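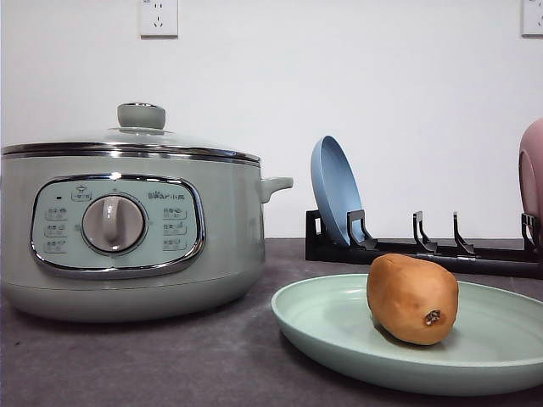

L. Barken
Lecturer, Food Chemistry, Ornow Technical College

Unit 4: Starch in Water

Reading: the Fistero lab manual, 2009 edition, section on polysaccharides. The older edition uses different names for the viscosity stages. Use the names in this handout for the lab report.

4.1 Structure of the granule

Starch is stored in plant cells as granules. Each granule contains two polymers of glucose. Amylose is mostly linear and tends to form a helix. Amylopectin is heavily branched and much larger. In most common cereal starches amylopectin is the greater part by weight. Waxy varieties, including sticky rice, contain very little amylose or none.

The granule is partly crystalline. The crystalline order comes mainly from short side chains of amylopectin packed as double helices. Amylose is found mostly in the disordered regions. A raw granule under polarized light shows a dark cross on a bright field. Loss of this cross is the usual sign that the order is gone.

4.2 Gelatinization

In cold water the granule takes up a limited amount of water and swells slightly. The change is reversible on drying. With heating, water enters the disordered regions first, and the swelling pulls on the crystalline regions until they melt. The granule then swells a great deal, loses its cross, and begins to leak amylose. This is gelatinization, and it does not reverse on cooling.

It takes place over a range of temperatures. Granules in one sample differ in size and internal order, so a single value quoted in a table is either the onset or the peak. State which one you are using.

Water must be available in sufficient quantity. When water is short, part of the starch melts only at a higher temperature and part may not melt at all. A dry cookie still contains many intact granules for this reason. Sugar raises the gelatinization temperature as well - the effect is large in cake batters and small in a lightly sweetened sauce.

4.3 Pasting

Pasting covers what follows as heating and stirring continue. Viscosity rises while swollen granules crowd each other, reaches a peak, and falls as they break. The fall is called breakdown. The second rise, during cooling, is called setback.

Acid added early increases breakdown by cutting the chains. In a lemon filling the juice normally goes in after the starch has thickened.

4.4 Whole grains

In a whole grain, water has to travel through cell walls and a protein matrix before it reaches the inner starch. Diffusion, more than temperature, often sets the cooking time. Soaking milled rice for 30 minutes moves water toward the center before heating starts and gives a more even result. Brown rice takes up water slowly on account of its bran layer.

Once the free water has been absorbed, the surface may be fully cooked while the core still lags. A covered rest after heating allows moisture to even out. Lifting the lid during the rest lets steam escape and dries the top layer.

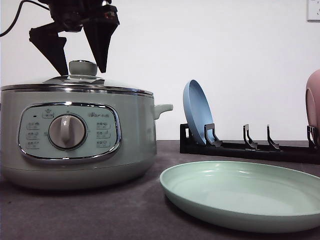

Why does cooked rice become firm in the refrigerator?
The starch chains line up again as the rice cools and partly recrystallize, a process called retrogradation. Amylose does this within hours and amylopectin over days. Reheating with a little water melts the amylopectin crystals and softens the grain, but most of the amylose crystals remain.

4.5 Lab preparation

Each bench receives 135 g of milled rice and 50 g of Trnka corn starch. Weigh both again before use and record the values to the nearest gram. Use distilled water for the starch slurry. Mix the slurry cold and pour it slowly into the hot water with constant stirring. Dry starch added straight to hot water forms lumps, in which a gelled outer layer blocks water from the dry interior.

Take a slide sample before heating, at first thickening, and at peak viscosity. Stain with dilute iodine only after the polarized view has been recorded. Amylose stains blue and waxy starch stains reddish brown.

Report tables go on the unit form. Keep the labeled slides for Unit 5.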